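Pletent Stacking Blocks and Numbered Tray
Item 661
Sold by Indale

We have been fond of this set since it first came into the shop in April, and it has been hard to keep on the shelf ever since. You get the mint-green tray and a handful of bright red blocks in different shapes, the cube and the hexagonal one being the two that people seem to pick up first. The red is a good, cheerful red that shows up nicely against a pale tabletop, even from across the room.
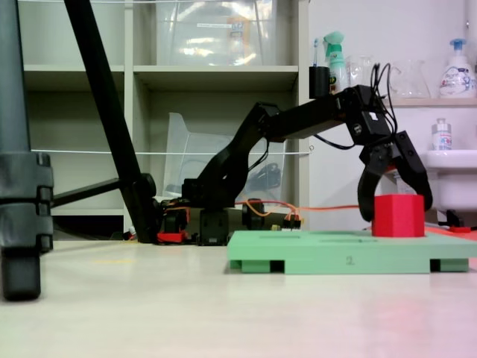

The tray sits up on short feet, so you can get your fingertips under the ends and lift it without tipping everything off (a small thing, but you notice it by the end of a long afternoon!). Shallow slots run across the top, and there's a number on the side. Ours come numbered 1 to 4, and if you have several tables going at once it's a great help to be able to say "that one belongs on tray 2" and have it go back where it came from.

We're often asked whether the blocks can be bought by themselves, and yes, they can - just choose "blocks only" when you order. The cube has flat faces and stands anywhere you put it. The hexagonal block is meant to stand upright, and it makes a nice change once the cube has become too easy.

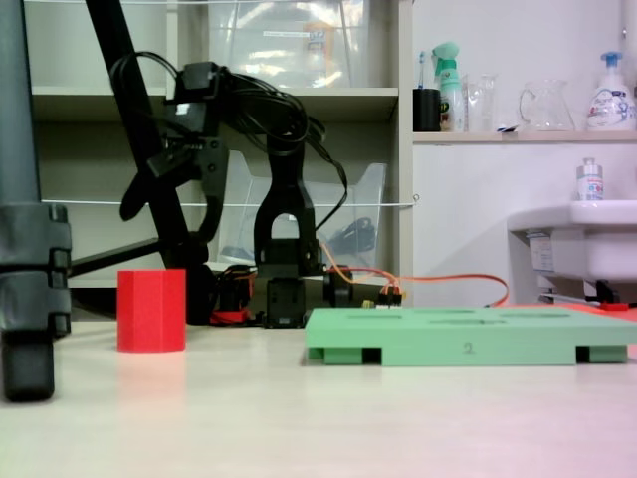
For cleaning, a soft damp cloth is all we ever use, with a drop of dish soap if the slots have gathered crumbs. Please keep the tray out of the dishwasher, and don't leave it on a sunny windowsill all summer.

Orders leave our Nosthorpe warehouse within 4 working days, and you have 30 days to send anything back if it doesn't suit you. Schools and clubs ordering 20 trays or more should write to us first - we can usually do a little better on the price, and we're always glad to hear what you're planning.

Goes well with: Gezer table mat, Gezer sorting cups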